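The Rinton Bell Alarm Clock: A Small White Bell for a Heavy Sleeper

Reading time: 4 minutes

I am a person who does not wake up easily. For many years I used my phone, and for many years I switched it off in my sleep and came late to the bakery in Karkbridge where I work. In October my colleagues gave me a present, the bell alarm clock from Rinton. I have used it every morning until now, and I would like to write what I think of it, for other people who sleep too deep.

The clock comes in a plain box with a thin booklet. The battery is not included, so please check your drawer before the evening. Mine went on duty the same night, standing next to my bed at 4 in the morning, which is my hour for getting up. 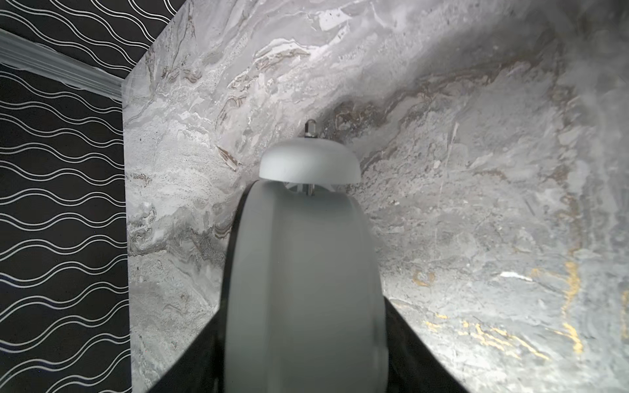
The bell, with its small metal plunger on top.

First, the look. I like it very much. The bell is white and not shiny, and it reminds me of the bells on the desk of old hotels. My sister said it looks like a thing from a reception, and she asked me for her room key. The metal knob on top gives it a little bit of elegance, and it goes well with the stone patterns that so many people have now in their homes.

The sound is a true bell sound. It is bright and quick, and it does not play a melody or a bird. For me this is good. On the first morning I sat up in bed at once and did not know where I was. My neighbor, Dorian Vasseur, heard it also through the wall, and he asked me very politely if I had bought a school. If you have thin walls or a baby in the next room, please think about this before you buy. The volume cannot be changed.
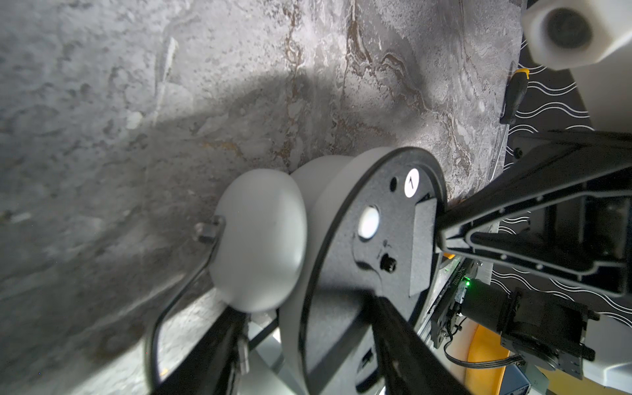

My old alarm clock was a Chevalier, which I had for a long time before the phone. It was heavy and had two bells, and the hammer between them was bent after many falls. The Rinton is much more simple. The white part is a dome and the back is one black disc, with a little sticker that has the number 1 on it. I asked the shop what the 1 is for, and the lady did not know it either. I left the sticker where it was. The black part has a fine, speckled finish, and I find this nicer than the glossy plastic of the Chevalier, which always looked greasy.

Setting the time was for me the difficult part. All the controls are on the black side, and the signs for them are formed in the same black plastic, without any paint. In daylight I can read them. In the evening with one small lamp I cannot, and I must hold the clock close to my face and turn it many times. The booklet has a drawing, but it is printed so small that it does not help. A little white color in the signs would solve everything.

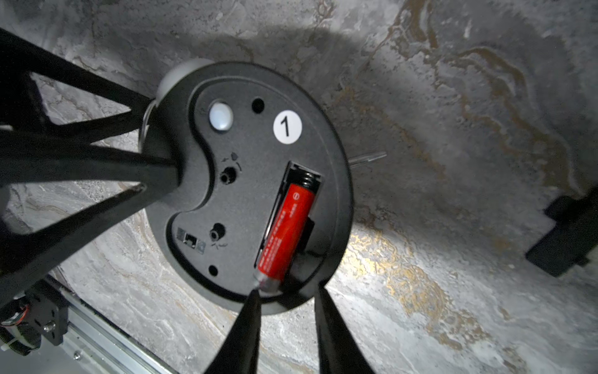 The black side with the two small knobs, the switch and the battery in its place.

There are two knobs, and one is over the other. The one near the bell sign is for the alarm, and the other is for the clock. In the first week I turned the wrong one two times, and on one of these mornings I was at work an hour before everybody. The knobs are small and a person with big fingers will not love them. The slide switch is also small, but it moves with a clear click and I have never moved it by mistake.

The battery lies in a slot at an angle, with a spring at one end. It goes in easily. To take it out I needed the handle of a teaspoon. I also looked for a cover in the box and did not find one, and the booklet does not speak about it. I wrote to Plikoson, the shop where it was bought, and they answered the next day that they would ask. I am still waiting for the second answer.

What else? It keeps good time. I compared it with the clock at the train station and I saw no difference after three weeks. The ticking is soft, and I stopped hearing it after some nights.

I would buy it again, but I would set it in the daytime, with my glasses on. For a light sleeper it is too strong, and I would look for something more gentle. I give it 4 stars of 5, and the missing star is for the signs that I cannot read.

Recent reviews

Chevalier twin bell clock, repaired and tested again
A kitchen timer for people who bake at night
Plikoson bedside lamp with a warm bulb
Three pairs of slippers for a cold stone floor
Rinton wall clock for the hallway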